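Ticket 1020 — smudges on the dark prep table, white tray
Opened by: Welington Trindade
Product: Evivex surface cleaner, 500 ml
Status: open

Hi again! I'm back with the same old problem, so I'll add to my earlier ticket instead of starting a new one. The gray table at our Saltoseo kitchen keeps coming up patchy after I clean it with Evivex. I clear everything off, spray, wait the 4 minutes it says in your guide, wipe, and then I put the tray and the lemon back and look at it from the side — and there are cloudy spots all over again. I've tried it with two different cloths (the blue Damari one and an old cotton dish towel) and I can't tell them apart.

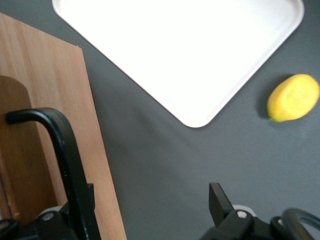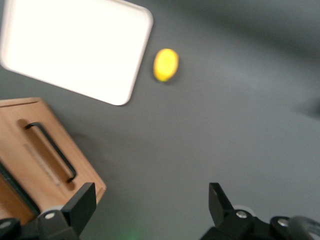
I did go through the steps Seixas sent me in December. Plain warm water first, then half the amount of spray, then a dry cloth going in one direction only. The half dose helped a little, I think? At least my hand doesn't stick to the surface anymore, which it used to do right after wiping. Rinsing twice made no difference at all, and it took me most of a morning with everything stacked on the chairs.

The tray itself gives me no trouble, I wash that in the sink with regular dish soap.

So, what I'd like to know: is Evivex even meant for a matte top like ours? The label only says "hard surfaces." And if it's leaving some kind of film, what takes it off? I'd rather not go at it with vinegar until I hear from you — my sister swears by it, but it's her table I'd be ruining too.

Update, 2019-12-31: still cloudy, still waiting on the sample bottle. Please send it to the kitchen address and leave the old one off the label.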